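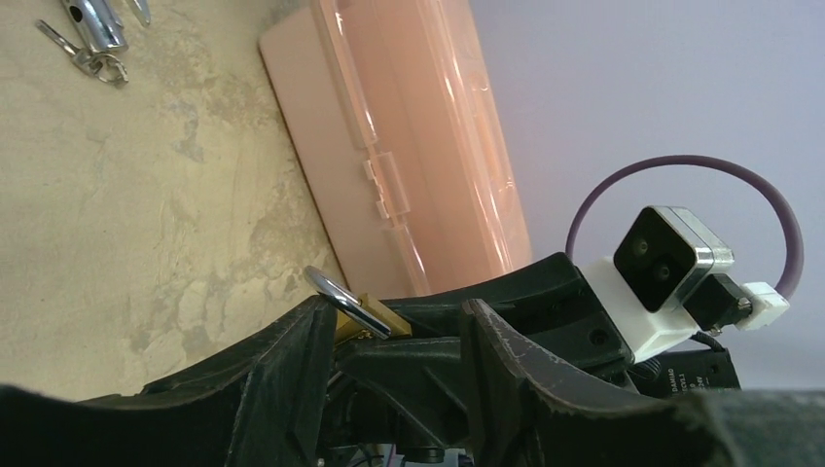
The Case Against the Mandatory Fun Calendar

Every spring the emails start. Larkell has announced its summer placement scheme, Guserari has announced a bigger one, and somewhere near the top of both, well before any mention of what the students will be doing between nine and five, there is a list of evenings. Bowling. A boat. A quiz with "people from across the business". I have been reading these for longer than I care to admit and the lists keep growing, while the paragraph about the work stays exactly as thin as it was.

I should say where I'm coming from. I supervised placement students for 15 years, first at a small engineering office in Kuvstead and later at a much bigger firm there, and I still help a few of them with applications. I like them. I like bowling. My complaint is with a particular idea that has taken hold among the people who run these schemes, which is that a student who has a nice time has had a good placement.

The two are easy to muddle up. If you ask somebody in their last week how the summer went, with a cupcake in their hand and their friends standing next to them, they will tell you it was great. They probably mean it. Then the score goes into a slide, the slide goes to whoever holds the budget, and next year there is a second boat. I have sat in those meetings. I never once saw a slide on whether anyone had learned how to read a contract, or size a beam, or ring up a supplier who didn't want to talk to them.

In March I was sent the draft timetable for a scheme run by McIver, a firm I'd have put among the more sensible ones. Students would be there for ten weeks. The social side had its own coordinator, its own logo and a points system. The technical side had a line saying that each student would be "matched with a buddy". I wrote back asking what the buddy would be doing, how many hours they would be given to do it, and whether those hours came off their normal workload. The reply said that buddies were very enthusiastic.

I'm sure they are. Enthusiasm lasts until the first deadline, and then the student is given a spreadsheet to tidy. I've been the person handing over that spreadsheet, so I'm not throwing stones from any great height. You have a job to finish, a bright twenty-year-old is sitting two desks away, and explaining the thing properly would take 3 hours you haven't got. The spreadsheet takes a minute to explain. Nobody above you will ever ask which you chose.

The usual answer is that the social programme is about building a network. I've grown suspicious of that word. What happens at most of these events, as far as I could ever tell, is that the students from one university stand with the others from that university, the confident ones talk to the directors, and the rest go home at the earliest polite moment. The ones who already knew how to work a room get more practice at it. A student who has a bar job on Thursday nights, or a long bus ride back to their parents' house, or who simply doesn't drink, gets marked down as "quieter" on a form that is supposed to be about something else. I've seen that word on forms. I have, to my shame, written it.

And optional doesn't mean optional when the same people deciding on job offers are holding the sign-up sheet. Students aren't stupid. They know that skipping the treasure hunt will be noticed, whatever the welcome pack says, and so they spend an evening being cheerful for free.

What annoys me most is the money. I don't have the accounts and I won't pretend to, but anybody who has hired a venue for a night can make a fair guess at what a whole summer of it costs. Put that into wages, or into help with rent, and you might get applicants who currently can't afford to spend ten weeks in Kuvstead at all. Or spend it on time: tell two experienced people that for the length of the scheme a fifth of their week belongs to the students, and mean it. That would be dull to photograph. I suspect this counts against it.

People tell me I am being sour, and that young people today expect this sort of thing. Perhaps some do. When I've asked the ones I know what they remember, though, it has mostly been work. One was sent to site in the rain and had to explain to the foreman why the drawing was wrong. Another sat in on a phone call where a client was told no. A third spent a fortnight on a calculation, got it wrong, and was shown where. None of these was on a calendar, and each depended on somebody senior being willing to be slowed down for an afternoon.

I would keep a lunch in the first week, so that people can learn each other's names, and perhaps a drink at the end for whoever fancies it. The rest I'd cancel, and I would want the buddy question answered in writing before a single offer letter went out. McIver has my email about it. The new timetable came last week, and there is now a raft race.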